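Home | About | Older posts | Contact

Jun 13, 2019

My first season with the night train

When I moved here, I did not understand baseball at all. In my country we have football and running, and my uncle says everything else is only for television. But my neighbor Mitra Amini has a ticket plan, and one evening she had a free seat, so I went with her on the Tromska line.

I want to write about the train more than about the game. We got on at Bennani station with 12 other people in team caps, and by the third stop I could not move my arms. A man taught me the song for the seventh inning. I learned the words wrong and sang them wrong in front of 2,000 people, and Mitra did not correct me until we were home.

Now I have been to three games. I keep the score with a pencil in a small book, which takes me a long time, and I still ask what a balk is. Mitra has explained it to me with coins, and with salt and pepper. I can say the rule, but I do not see it when it happens.
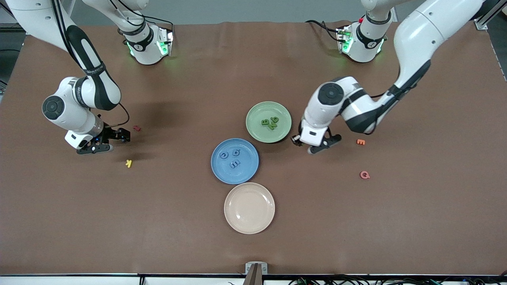 Plates and foam letters on the brown table.

In July there is a late game, and the last train back leaves 18 minutes after the usual one. I have already asked for the next morning off from work. If somebody knows a good place to eat near the stadium gate, please write to me.

Zewditu Teshome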